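Thu 2 January

Print this entry | E-mail this entry

Basket sorting, big table

First day back, so I started with the storage baskets. They have been piling up since August and every cupboard had a different kind in it. The Revau job needs a clear set of containers by the end of the month, and the Pidberg parts are still in shoe boxes.

Got out some of the white plastic ones and the black slotted ones and put them on the wooden table to compare. The white ones have solid walls, so small screws and washers stay in. The black ones are better for cable, tape rolls and anything that sheds dust, but anything thin goes straight through the slots. Lost a few cotter pins that way last year. 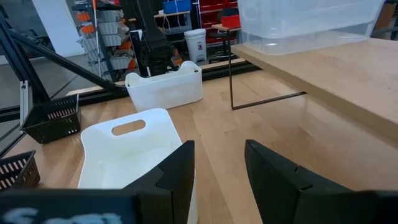
Labels next. The old paper ones peel off the white plastic when the room gets warm. I want to try the Van Wijk tape, which we have 7 rolls of, and stick it on the long side instead of near the handle, where it gets rubbed. If it holds for a couple of weeks I'll do the rest.

Load test with washers, one of the white baskets: 1000 g, no trouble. Went up in steps of 170 g after that and stopped when the base started to bow. Numbers are on the sheet taped inside the cupboard door. Fine for what we keep in them, but don't put the lathe tooling in there.

The clear bin stays up on the shelf until I decide what it's for. It's too big for the cupboards. Could take the foam offcuts from the Flodness order.

To do:
- wash the black ones, warm water only
- move Pidberg parts out of the shoe boxes
- order about 20 dividers, check the inside width first
- find the lids, if there ever were lids

2 comments | 0 shares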